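How a Robot Learns to Handle Cord
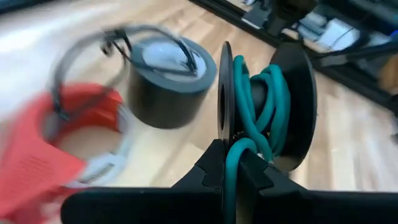
According to Prakash Suvarna of the Ometti project in Plarnesthorpe, cord is harder for a robot than a block, as a block keeps its shape and a cord does not. The teal cord on its black spool bends a little differently each time it is touched.

Researchers at Ometti wished to find out whether a robot could learn this task by copying people. First, a person guided the two gripper fingers by hand, closing them on a hanging piece of cord. This was repeated 4000 times. A computer then studied the recordings and looked for patterns – where the cord hung, and how the fingers moved towards it.

The robot was next tested on 19 new arrangements of the cord. It was allowed 10 seconds for each one, and failed on 2 of them. Both times, one loop lay over another.

The small camera near the fingers gives the robot a close view of its work. Pupils may try the same task at home with a shoelace and two pencils.

Published by the Ometti project, 26 August 2023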